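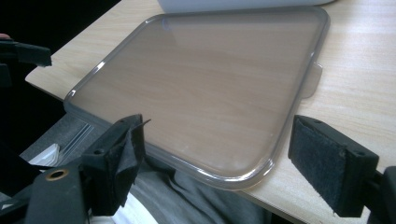 Yolanda Crenshaw has opened and closed the same food container more times than she would like printed. "Put down 200," she says. "That was one afternoon in April, and I'd already had lunch."

Crenshaw runs training at Ikbridge, which sells the Nirik, a hand-held gripper you squeeze yourself while it records what you did. The recordings go off to teach a robot arm. The kit costs less than the arm and complains less, though she says the fingers could use work.

"The pads wear," she says. "Felt is felt. We ship 2 spare sets in the box and people act like it's a gift. It's a warning."

Lids, she says, are where customers lose heart. A mug has a handle and a block has sides. A clear lid lying flat offers a thin rim and maybe a tab, and the camera sees mostly table. "Everybody goes for the middle first. There's nothing in the middle. You go for the edge, slowly, and you feel stupid, and then you do it again."

How long until a beginner is any good? She gives it three days. Her colleague Yang gives it an hour, but Yang, she points out, works in sales.

I asked about the Ristuleck, the rival kit with the motorized fingers. "Lovely machine," she says. "Twenty-six screws. I had one apart on my desk and I put it back together with 25."

The next Nirik will have pads that snap on without glue. Crenshaw has tried them and likes them. She has also asked for a softer trigger, and been told it's on a list.

"I've seen the list," she says. "It's a long list."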